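Teaching by Hand Is Still Teaching

In many workshops today a person can take a robot arm by the wrist, move it through a task, and the machine will keep the movement. In others the person sits at a desk with a controller and guides the arm from a distance. Both ways are sold to us as the easy way. No programming is needed, they say, anyone can do it. I want to argue in this essay that the first half of this sentence is true and the second half is harmful.

I worked for one year on a project called Prilero, at a small firm, Hestex, where we recorded demonstrations for bin picking. We collected 1,149 of them. When we looked at them again with patience, we kept 731. The rest were not failures in the usual sense. In most of them the block was picked up and put in its place. But the person had hesitated above the bin, or changed the plan in the middle, or pushed one block aside without any need, and a machine that learns from such a movement learns the hesitation also.

This is my first point. A demonstration contains everything the person did, including what the person did not want to say. When I explain a task to a new colleague, I can make a mistake with my hands and say "please forget this part." The colleague forgets it. To the arm I cannot say this. I can only delete the recording and begin again, and in the afternoon, when one is tired, the temptation to keep it is strong.

My second point concerns who is asked to do this work. At Hestex it was given first to whoever was free. Later we gave it to two people from the packing area who had handled parts for many years, and their recordings were shorter and calmer from the first morning. They knew how to come down to a part from the side where there is space. They had never thought of this as knowledge – it was only how one picks up a thing. I believe such people should be paid as teachers are paid, and in most places they are paid as if they were pressing a button.

The difficulty is easy to underestimate for those who read only reports. Six blocks in a metal bin is a small task on paper. Some lie almost parallel, one leans in the corner, and the walls slope, so that the finger of the gripper must go down at a place where it touches neither the wall nor the neighbor. A person who reaches in with the bare hand feels all this. Through a controller, one must decide it with the eyes. 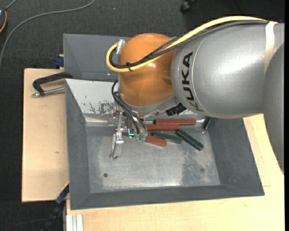 Vevow wrote to me after an earlier version of this text that I am too strict, and that a few hesitant recordings do no harm when there are enough good ones beside them. In their own trials, the letter said, the arm had even profited from seeing a person correct a bad approach. I accept the second part. A correction is useful if it is recorded as a correction, with a note which says so. What I do not accept is that quantity will repair carelessness by itself. Somebody must still look and decide which recording is which, and this work also needs time and a name on the payroll.

So my request to the managers is modest. Before buying another arm, give the people who teach the first one a quiet room, a proper chair, and the right to throw away their own bad recordings without being asked why the number went down. At Lamont, where I work now, we have had this rule since September.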